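Features Reviews Laundry & Linen Letters Subscribe

Reading > Laundry & Linen > Interviews

The Man Who Wants You to Refold Your Towels

Vitalii Boiko has been folding towels for a living, one way or another, since he left school, and he thinks most of us do it badly.
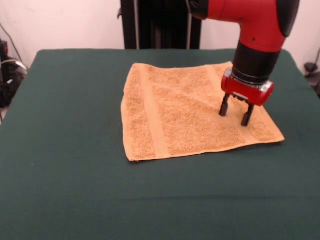
I went to see him on a Friday with a cupboard full of badly folded towels at home and no great desire to be told off about them. Boiko runs a linen course called Nidow out of two rooms over a dry cleaner's in Cillside. The course costs $266 for an evening and a morning, and when I asked what a person could possibly learn about towels in that much time, he didn't smile.

"You learn to stop pulling," he said. "Everybody pulls. They grab two corners and snap it in the air like they saw their mother do. Terry doesn't like that. The loops catch on each other and one side comes up longer."

I asked if he could prove it. He said he didn't need to prove it, he'd seen it. This was the pattern for most of our conversation.

Before Nidow he spent years in the back of a hotel laundry, where he says a slow shift was 502 bath towels and a busy one was 586. I asked who kept the tally. A clipboard, he said, and the clipboard was usually right. The hotel wanted thirds, then halves, with the fold facing out so the shelf looked tidy from the door.

"The guest never sees the shelf," I said.

"The housekeeper sees it. She has to pull one off without bringing down the stack."

I'll give him that one. It was the first thing he told me that I could picture being of use to anyone.

His method, as far as I could follow it, goes like this. Put the towel down on something with a bit of grip. He won't have a bare table; he wants cloth under the work, and he has a long speech about it. Smooth from the middle outward with the flat of the hand. Fold once, stop, look at the hems. Fold again. The woven bands, the flat strips with no loops on them, are what he calls the rails. If the rails run parallel when you're done, the towel is square, or close enough. If they wander, you open it up and go again.

"And if I don't care about the rails?"

"Then your pile leans."

My pile does lean. It has leaned for years and has never hurt anyone. I told him so, and he said that was what people say about their backs.

He is less sure of himself on the question of softeners. The Nidow handout recommends a product called Dromby, which he also happens to sell, in a plain bottle, from a shelf near the stairs. He says it keeps the loops open. I asked what was in it and he said he'd have to look. He didn't go and look. Later, with no prompting from me, he said that plain washing with less detergent would probably do nearly the same job, and I liked him better after that.

I called one of his former students, Bujar Vlachou, who rents out a pair of lake cabins and took the course in June. Vlachou was happy with it, up to a point.

"The bands thing works," he said. "I check them now without thinking. The rest of it, the smoothing, the stopping, I do for the first two or three and then I've got a checkout to turn around. I own nearly 100 towels. I'm not stopping to look at every hem."

Did he think it was worth the money? There was a pause. "I think it was worth half the money. The morning part was mostly sheets."

When I put this to Boiko, he said the sheets were the hard part and that Vlachou's fitted corners had been "very poor." He is working on a longer course now, to be called Boychuk after the supervisor who trained him, and it will run for four days. I asked what fills four days. Napkins, he said, and robes, and a full afternoon on storage, with depth of shelf and height of stack and which way the fold should face if the cupboard door opens left.

I went home and took everything out of my own cupboard, mostly to find out whether he was wrong. I laid a blanket over the kitchen table and did the bath towels his way, bands lined up, no snapping. It took until past nine at night. The stack stands up straighter than it did. I still can't tell any difference in the towels once one of them is hanging on the hook, and by Sunday I had gone back to snapping them.

Contact us | Copyright Laundry & Linen | Back to top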